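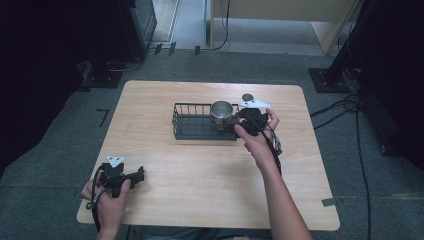 Posted 14 Apr 2021 by the Skudunby Family Papers desk

Hernel 3 is a desktop program for keeping a family tree and the sources behind it. I have used version 2 for several years and moved my main file over in March. The file holds almost 2,000 people, most of them farm workers, weavers and small tenants, with a great many repeated first names. It is a fair test of how a program handles cousins who married cousins.

Installation was uneventful. The program opens the old file format directly and writes a new one beside it, leaving the original untouched. Conversion took a few minutes. Names, dates and places came across intact. Custom event types did not fare as well: my "hired at fair" and "poor relief" entries were all turned into a general type called Other, with the old label moved to the note. I had 56 of these and retyped them by hand. The manual mentions this in an appendix. It should be on the conversion screen.

The main change is in how sources are stored. In version 2 a citation was attached to a person. In version 3 it is attached to a single claim, such as a birth year or an occupation. A census entry that gives a man's age, birthplace and trade can now support three separate claims, and each can be marked as firm, likely or doubtful. When two sources disagree, both dates are kept and one is set as preferred. The other stays visible in gray under it. I had a man whose age rose by only seven years between one census and the next, and both birth years now sit on his page without my having to explain them in a note.

Data entry is slower as a result. A full household from a census page takes about twice as many clicks as before. There is a household form that helps, where the address and reference are typed once and the members are listed underneath, but it can't handle lodgers or servants without a made-up relationship to the head. I enter them separately and link them with a shared event. Keyboard shortcuts exist for most fields. The Tab order skips the page number, which I hope is a bug.

Place names are handled well. Each place can have several names with start and end years, and a parish that was split can point to both of its later parts. The program doesn't insist on a modern county. Searching on the old name finds the new one and the other way around.

The relationship finder gives correct results for simple lines. It will report a first cousin five times removed without trouble. Where two people are related by more than one path, it shows the shortest and puts the rest behind a small arrow. Half relationships are named properly. Step relationships are left out of the search altogether unless a box is ticked in the settings.

Charts are the weak part. The descendant chart has no way to leave out a single branch, and a man with two wives is drawn twice, once with each set of children. Printed at a readable size, my Willari line came to more sheets than I wanted to tape together. The Erdem add-on draws better charts from the same file, and I still use it for anything that will go on paper. It reads version 3 files as of its latest update, though it ignores the firm, likely and doubtful marks.

Export to GEDCOM works, with the usual losses. Citations are folded back onto the event, so the link to a single claim is gone. I exported the whole file, read it back into a blank one and compared the two. No people were missing. The second names for places were dropped.

Backups are made on closing, and the number kept can be set. They are plain zip files and open without the program.

Users of version 2 with a small tree and few conflicting records will gain little from the move. For a large file with many doubtful dates I would take it over the old version, keeping the version 2 file until the custom events have been checked. The household form needs work, and I have reported the Tab order.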